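Droscombe Automation Skills Project
Progress report to the grant panel, 24 September 2018
Period covered: June onwards

Summary

The robot bench is up and in daily use, we are inside the equipment budget, and we would like the panel's view on how to spend what is left. It has been a very good quarter for us! The section on the second phase contains the one decision we need from you.

What the money has bought so far

The largest line was always going to be the arms and their grippers, and that line is now closed. We had priced two options in the original bid, one arm with a generous set of accessories or two arms with very little else, and you let us go for the pair. We are so glad you did. Nearly every task our partner firms bring us involves passing something across or working from both sides, and we would have been back asking for a second arm by now.

The smaller lines have been kept low on purpose. Our practice parts are foam blocks and the bench is marked out in squares with ordinary painter's tape, so a position can be called out and written down without any measuring.

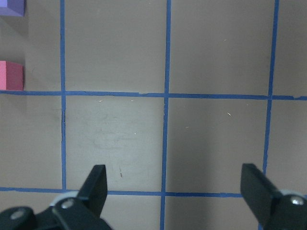 Consumables came to £200 for the period, mostly tape and spare finger pads, and we expect the next period to cost the same. The tape does need replacing more often than we had allowed for, but at these prices we would much sooner re-lay it than buy a printed mat that fixes the layout for good. The layout is still changing, and each change so far has been an improvement.

Grippers

This is where the plan has moved most. The bid assumed we would use whatever gripper the supplier offered and think again in year two. Instead we borrowed time on a couple of types at Dekker before ordering, and that visit saved us from a costly mistake. The model we had pencilled in was quick and strong but poor with anything soft, and soft items are exactly what the packing firms want to try.

We also asked our partners to comment on the draft purchase list for phase two, with the bench in front of them so they could see what was being discussed.

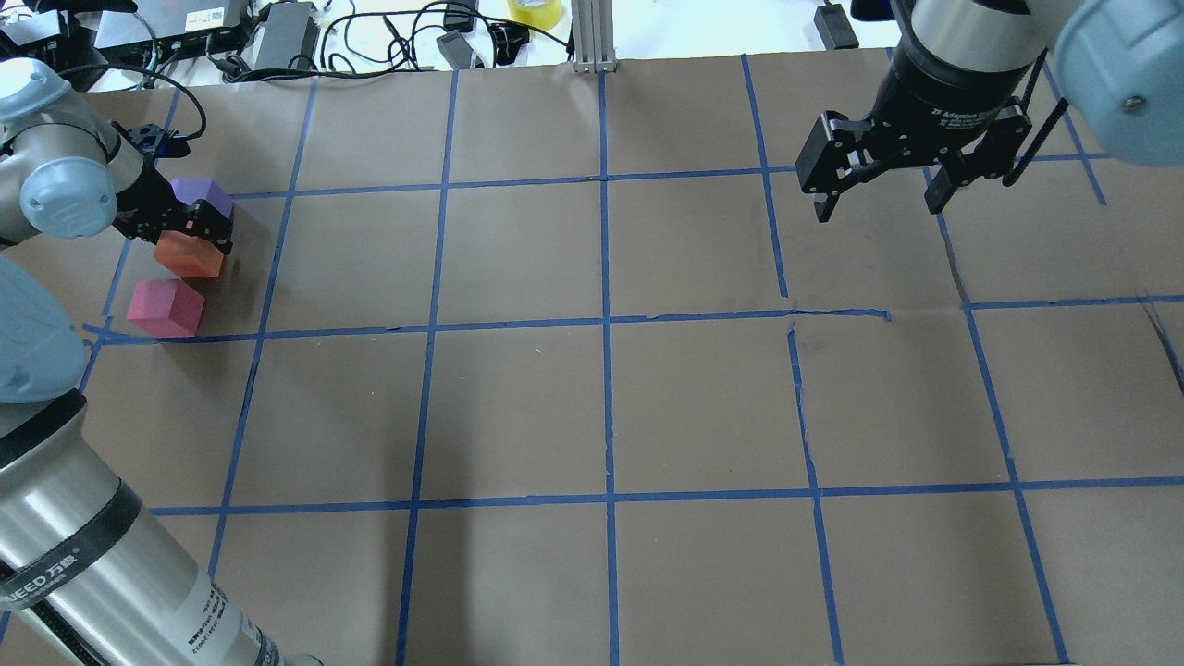

Trototik felt we were spending too much on hands and too little on keeping things running. Their advice was to put a full set of spare cables and one spare power supply ahead of any new gripper, as a failed lead had cost them far more lost time than any fault in an arm. Tuvum agreed on the spares but asked us to keep a line for training, so that more of their own staff can run a session without one of us standing by.

Both points were well made and we have changed the list. Spares now come first, training second, and a further gripper third.

Second phase: decision needed

We have spent 70 per cent of the equipment grant. The remainder will cover the spares and the training comfortably, with enough over for one of the following:

- a further gripper suited to thin, flat items
- proper storage and cable management for the bench and the side table

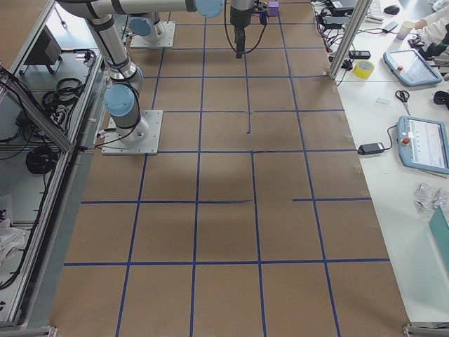 Our preference is the storage. Setting up for a visiting firm still takes longer than it should, and a good part of that is finding and plugging in the right adapter. Labelled trays, trunking and a place to hang the pendants would give us that time back at every session, and the prices we have been quoted are fixed until the end of the year. The gripper could wait for the next round with no harm done to the programme.

If the panel would rather see the gripper bought now, we can place the order straight away and carry on with the furniture we have.

Risks

Delivery times are the main worry. The arms came later than promised and we have added a margin to every date in the new plan. Exchange rates could also push up the gripper price if that purchase is put off, so we have noted it in the budget sheet as a possible extra cost for next year.

Next steps

Order spares as soon as this report is accepted. Agree training dates with Tuvum. Send the panel a revised budget sheet once we have your answer on the second phase.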